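Ticket: Pages out of order and a missing chapter in "Noh" (Laverier edition)
Product: Vekuda reading app, tablet version
Status: Resolved
Opened by: reader, book club account

Hello there! First of all, thank you for the app, which I use every single night. I'm writing about a book I bought through you last month, the novel Noh in the new Laverier edition. I was having a lovely time with it (the aunt who lies about everything is a treat) until I got to page 85, and then the story jumped straight into what seems to be the final third. People were grieving for a character who had been perfectly healthy a minute ago. I went back and forth a few times thinking I'd nodded off, and I hadn't. Chapter 5 is missing entirely, and the page counter leaps from 85 to more than 200.

I've closed the app and opened it again, and I've restarted the tablet. My book club meets in February and I picked this one, so I'd dearly love to have read the middle of it!

Reply from Vekuda reader support, 9:40 a.m.

Oh no, what a place to lose a chapter! Thank you for such a clear note, and I'm sorry you met the funeral early. I opened our own copy of Noh and Chapter 5 is there, so my guess is that your download stopped partway and the app stitched the two ends together. We've seen this with the Laverier books, mostly the longer ones (yours runs to 400 pages), and I have a couple of things for us to try, in order. Please don't worry about your highlights and margin notes. They're saved to your account and will come back once the book does.

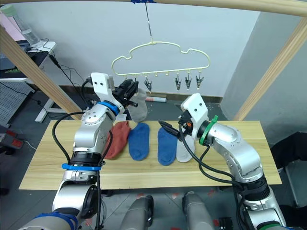 Step 1. Remove the download

Press and hold the cover on your shelf, then choose Remove from Device. Please don't pick Return Book, which sits right underneath it and looks awfully similar. The cover will turn gray and stay on the shelf.

Step 2. Clear the Cito cache

Cito is the part of the app that remembers your place. Go to Settings, then Storage, then Cito, and tap Clear. If you skip it, the app may go looking for the old broken copy.

Step 3. Download again and leave it be

Tap the gray cover and let it finish with the app open. When it's done, go to the contents list and check that Chapter 5 is there before you start reading.

Reader, 8:15 p.m.

It worked, and I'm so pleased! Step 1 and Step 2 went fine. The first try at Step 3 got stuck, so I moved closer to the router and went again, and now I have Chapter 5 and all my notes, including a rather rude one about the aunt. I'm going to start over from page 85 tonight with a cup of tea.

Support note: Closed at reader's request. Stalled download reported to the Laverier files queue.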